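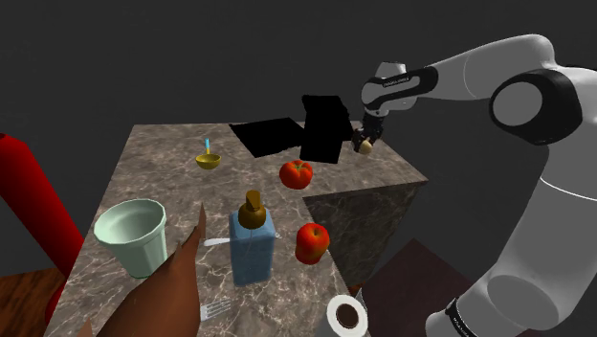
Why I picked food waste

My project is on how much food gets thrown away in student houses, and whether a bit of planning makes any difference. I live in a shared house in Plostimlow with a fridge that is always full and somehow never has dinner in it, so the topic more or less picked itself. My tutor wanted something I could weigh, and you can definitely weigh old salad.

What I did

I asked 60 students to fill in a survey about how they shop and cook. Then four houses (mine included) agreed to keep a separate tub for anything that had been edible once, and to let me weigh it every evening on my kitchen scales. Peelings, teabags and bones didn't count. We did two weeks as normal, then two weeks with a shared meal list stuck on the fridge.

I wrote everything down in a notebook and typed it up later, which I wouldn't do again – two pages got curry on them and I spent a whole evening working out whether a number was a 1 or a 7.

What people told me

Most people shop once a week and don't write a list. Nearly everyone said bread and bagged salad were the things they binned most, and potatoes came up a lot too, usually because they'd been bought in a big sack and had sprouted at the back of a cupboard. One person wrote "I buy spinach for the person I want to be", and I've been thinking about that ever since.

Quite a few were confused about dates on packets. They treated "best before" the same as "use by", so perfectly good yoghurt and crisps were going out. I used to do this as well!

What the tubs said

In the first two weeks the average for each house was 366 grams a day. With the meal list up it went down to 255, a drop of 111 grams a day. I was really pleased with that, although one house had three people away for part of the second half and I couldn't find a fair way to adjust for it, so please take the number gently.

Bread was the heaviest thing overall. Leftover rice and pasta came next, and I hadn't expected that at all, as hardly anyone had mentioned them in the survey. I think people forget about cooked food because they don't feel they've wasted a thing they bought.

What I'd change

I'd use more houses and run it for a full term. I'd also weigh what comes into the house, because a big house throwing away 300 grams isn't the same as a small one doing it. And I'd buy tubs with proper lids (sorry, housemates).

We've kept the meal list up in our kitchen, and the bread now lives in the freezer.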